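Workshop tips from the Rokuseck open day

I went to the open day at Rokuseck in April mostly to look at the robot arms. They were picking parts for a small electrical assembly, and I came home with notes on storing wire and small boards that work just as well at a hobby bench. The demonstration ran twice and I stayed for both.

Take the long wires out of the deep drawer

Anything with a connector on the end will catch on its neighbor. At the demonstration each kind of part had its own place, and the harnesses were not piled on top of each other. At home I had 264 leads, chargers and odd bits of harness in one drawer. I sorted them into shallow bins and threw away the ones I couldn't identify.

Hang one, lay one down

A twisted bundle keeps its shape better if it hangs by one end. Heavier cable can lie in a loose curve on a flat surface. Don't fold it. A short sleeve where two pairs run together saves a lot of untangling later, and a strip of white tape does the same job.

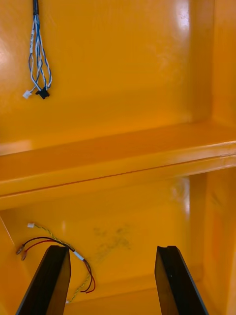
Kaisu Tikkanen: I'd add that you should leave room for your fingers. I used to pack my bins so full that I pulled leads out by the wire, and I lost two good plugs that way. Now I keep five to a bin at most and take hold of the connector.

She's right about the connector. Pull on the plastic housing, never on the wire. If the housing is too small to grip, use flat tweezers with the tips taped.

Put foam in the tray

Bare metal is a poor place to set down a circuit board. Small parts slide, and the solder side gets scratched. The work tray at Rokuseck was stainless steel with a sheet of white foam in it, and the board and the harness lay side by side on top. I cut mine from packing foam with a bread knife. For bare boards, buy the antistatic kind. Cut it a little oversize so it stays put when you lift the tray.

Keep the bins on both sides and the tray in the middle. You reach less and you don't carry parts over the work.

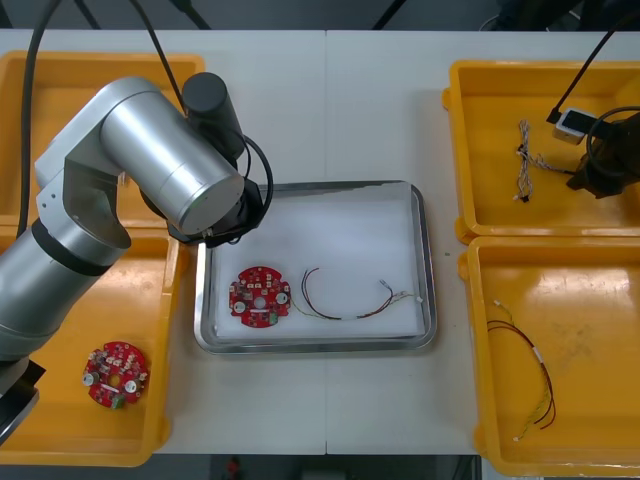
Wipe the bins before you fill them

Smooth painted or plastic surfaces show every scuff, so it's easy to see what needs cleaning. Use a damp cloth with a drop of dish soap, then a dry one. Let the bin stand open for an hour before any wire goes back in.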